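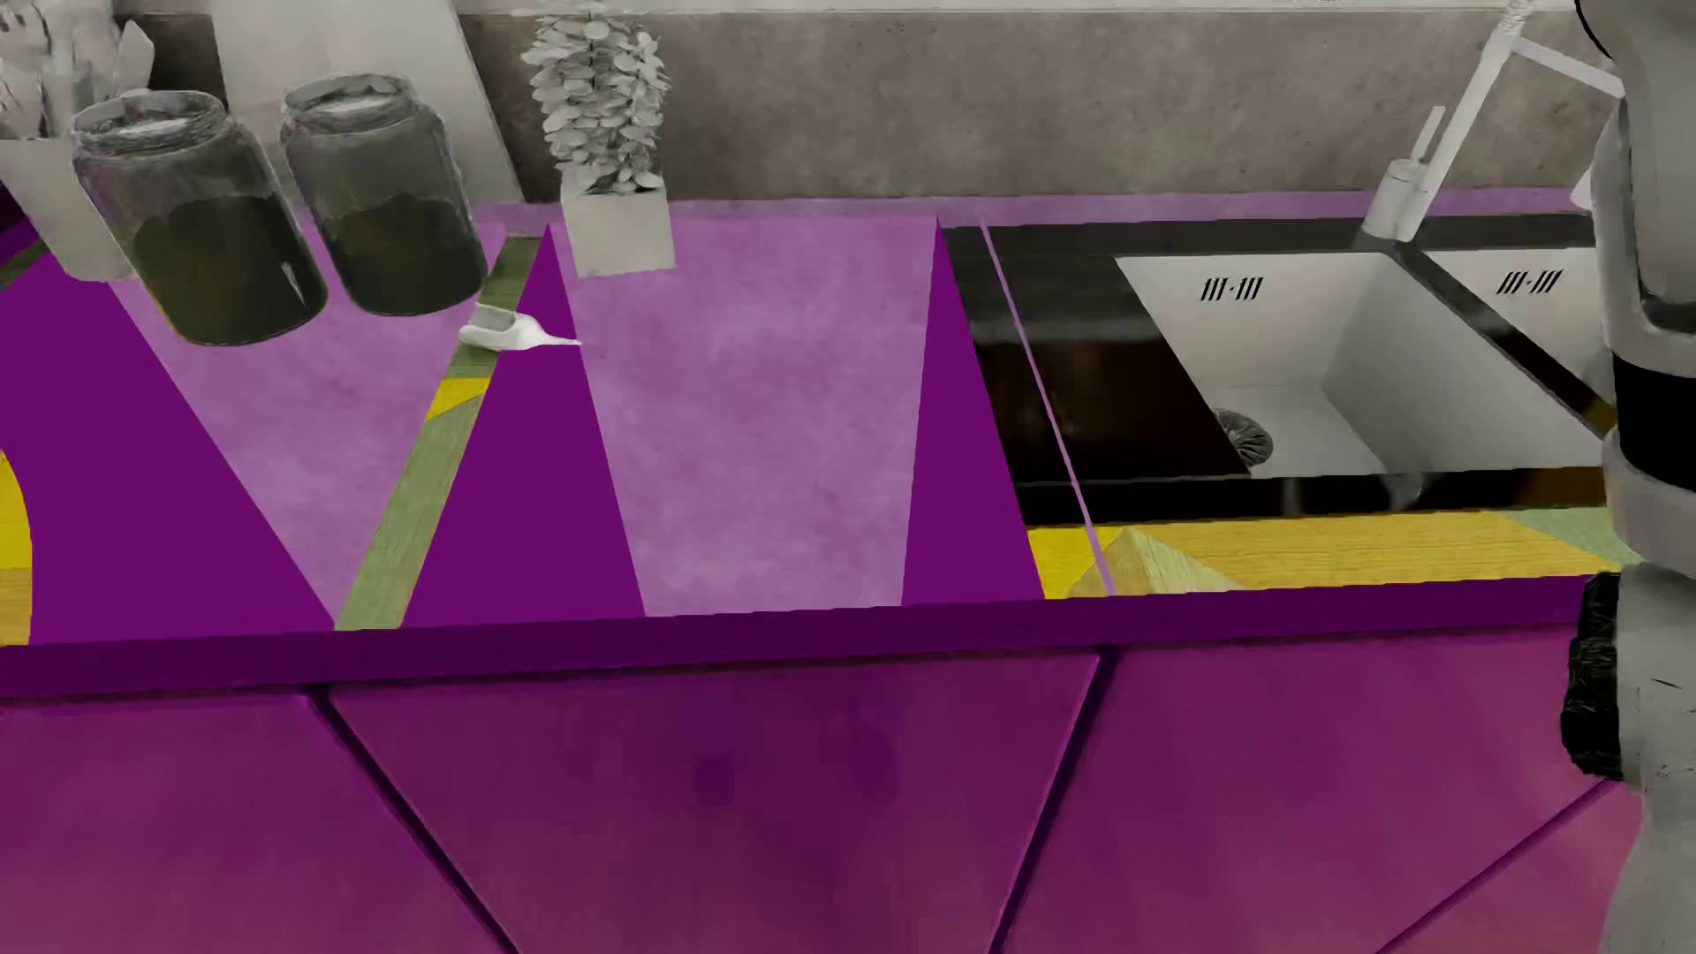
The Premby kitchen with texture randomization switched on.

I've been promising a post about the sim side of things for ages, and since the kitchen renderer has eaten most of my evenings lately, I figured I'd finally sit down and write it (with a very large mug of tea).

Premby is our little simulated kitchen. It's where the perception model gets nearly all of its training data before it ever meets a real sink. For a long time we had exactly one look for it, a perfectly pleasant beige one, and the model got very good at beige! Then we'd change the counter material and it would lose the edge of the basin completely. So now every episode gets its own surfaces, drawn from a pool of 400 textures and flat colors, and you end up with magenta cabinet doors and a purple counter with lavender patches in it. I've grown quite fond of that one.

The part that took me longest was deciding what gets shuffled and what stays put. In this config the counter and the cabinets are fair game, but the sink, the faucet and the small stuff (the jars, the plant, the scoop) keep their normal materials. Wellington Dantas, who looks after the planner, had asked for that months ago and I'd been dragging my feet, thinking more chaos had to be better. Well, I ran it both ways. With everything shuffled, the segmentation head kept mixing up the glass jars and whatever was behind them, and it never really recovered. Wellington was very gracious about it.

The other thing I changed is how the counter gets cut up. Instead of one material per surface, the mesh is split into irregular pieces and each piece can draw its own, so you get wedges and strips running right across the top. The idea is to teach the network that a sharp line of color is not necessarily the edge of anything. A small white scoop sitting right where green meets purple is a lovely hard case, and I'd happily take a thousand of those.

Skedska, our scheduler, hands out the seeds, and this is where I lost most of February. Two workers could pick up the same seed if one of them restarted at the wrong moment, so a batch I thought had 900 layouts in it had 290 duplicates hiding inside. The fix was 19 lines. The hunt was a good deal more than that, and I'll spare you my notes. If you keep a seed queue of your own, write the seed to disk before you hand it out, please, and save yourself the trouble.

Next on my list is lighting, which is still one fixed setup and is starting to bother me every time I scroll through a batch. After that I want the planner's collision checks to run on the same split mesh, because right now it loads its own copy of the counter and I don't trust the two to stay in step forever. Wellington has a branch started, and I owe him a review before the weekend.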